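Luno Table: Care and Set-Up Guide
Section 4. The Tabletop: First Cleaning and Everyday Care

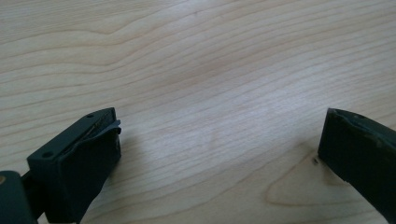 Fig. 2. Luno tabletop, pale wood with wavy grain. Glare on the varnish makes the grain look fainter near the center.

Plenty of products promise to "feed" or "revive" a varnished table. We have our doubts. Varnish is a coating, and most of what gets rubbed onto it stays on the surface until someone wipes it off again. The steps in this section call for water, a little dish soap and two soft cloths.

Before you start

Look the top over in daylight, from the side as well as from above. A patch that seems washed out from one chair may look normal from the next. Move around the table before you decide that the finish is worn.

Small dark knots, arches in the grain and streaks of tan or cream are part of the wood. They are not covered by the Gurkeo finish warranty. Please don't try to scrub them out.

First cleaning

1. Clear the tabletop and wipe off loose dust with a dry cloth, following the grain.

2. Put a few drops of dish soap in a bowl of lukewarm water. More soap won't clean better and will leave a film.

3. Wring out the cloth until it no longer drips. Wipe one half of the top, then the other.

4. Go over it again with a cloth dampened in plain water.

5. Dry the top right away, including the edges.

CAUTION: Do not use scouring pads, bleach or any spray labeled for ovens. "Gentle" on the front of a bottle means very little. Read the back, and test on the underside first.

Dull patches

Change the light before you change anything else. Turn off the overhead lamp or close the blinds. If the patch moves or disappears, it was a reflection and there is nothing to fix.

If it stays put, repeat steps 2 to 5. Old polish is a common cause, and it may take a second round to lift.

NOTE: Wax sticks and the walnut trick may hide a scratch for a week or so. We would not count on either one for longer.

Heat and water

Use a trivet under hot pans, even if the pan "isn't that hot." Blot spills instead of spreading them. A white ring sometimes fades by itself, so wait a few days before trying a remedy you found online.

Refinishing

Sanding removes the varnish along with the mark, and a small sanded spot usually shows more than the scratch did. For deep damage, contact Skulthorpe parts service and ask for touch-up kit 327. The kit is clear varnish only. It will not change the color of the wood.

Continue to Section 5, Tightening the Legs.

Guide revised 14 August 2025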